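Section 2. Setting Up a Shared Journal

This section applies to the Dallodau guided journal, Partner and Family editions. A shared journal allows two account holders to write privately and to release selected entries to each other. Complete the personal profile described in Section 1 before you begin.

2.1 Inviting the second writer

1. Sign in and open the Journals page.
2. Select New Journal, then Shared.
3. Enter a title. The title is visible to both writers and may be changed later by either one.
4. Enter the e-mail address of the person you wish to invite.
5. Select Send Invitation.
6. Ask the person to open the message and select Accept. The invitation code must be entered within 15 minutes of opening the message. If the code expires, return to step 4.

Note: The second writer must hold a separate account. Two people should not write under one profile, as entries cannot be reassigned afterward.
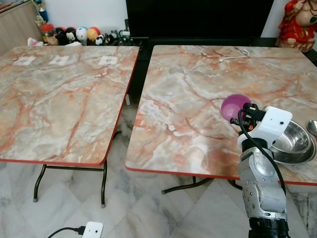
2.2 Choosing a prompt set

Each shared journal begins with one prompt set. The Saltwood set contains everyday questions on work, rest, and friendships. The Mahrous set deals with grief, conflict, and apology, and is intended for writers who have already used the journal for some time.

1. Open the journal and select Prompts.
2. Choose Saltwood or Mahrous. A preview of the opening prompt is shown.
3. Select the delivery time. The default is 8:00 p.m. in the time zone of the writer who created the journal.
4. Select Confirm. Both writers receive a notice of the choice.

Caution: Several prompts in the Mahrous set ask about painful events. Either writer may skip a prompt at any time. Skipped prompts are not reported to the other writer.
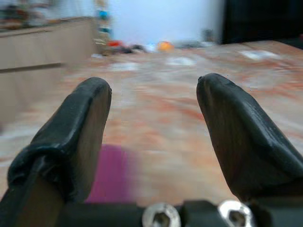 Figure 2. Gripper fingers and tabletop.

2.3 Writing and releasing an entry

Entries are private when saved. They remain private until the author releases them.

1. Select the current prompt, or select Free Entry.
2. Write the entry. The text field accepts up to 1,000 characters.
3. Select Save. The entry is marked with a closed circle.
4. Read the entry again before sharing it.
5. To share, select Release and enter your PIN. The circle opens, and the other writer is notified.

Note: A released entry may be withdrawn only if the other writer has not yet opened it. To withdraw it, select the open circle and then Take Back.

Caution: Do not use the journal to request urgent help. Messages are not monitored. In an emergency, call your local emergency number. 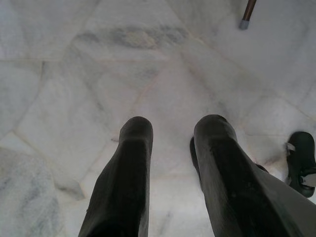 2.4 Responding to an entry

Responses are held for a short pause before delivery, during which the author may edit or cancel them. The length of the pause is set under Journal Settings and applies to both writers.

1. Open the released entry and select Respond.
2. Choose Acknowledge to send a brief confirmation that the entry has been read, or choose Write to compose a reply.
3. Select Send.

2.5 Closing a shared journal

1. Open Journal Settings and select Close Journal.
2. Choose whether to keep a copy of your own entries.
3. Enter your PIN and select Confirm.

Private entries are returned to their author. Entries released by the other writer are removed from your account.

The prompt sets were prepared for Urnier by Jong-dae Joo and are reviewed each February. Journals already in progress keep the version with which they were started. For reminders and notification sounds, see Section 3.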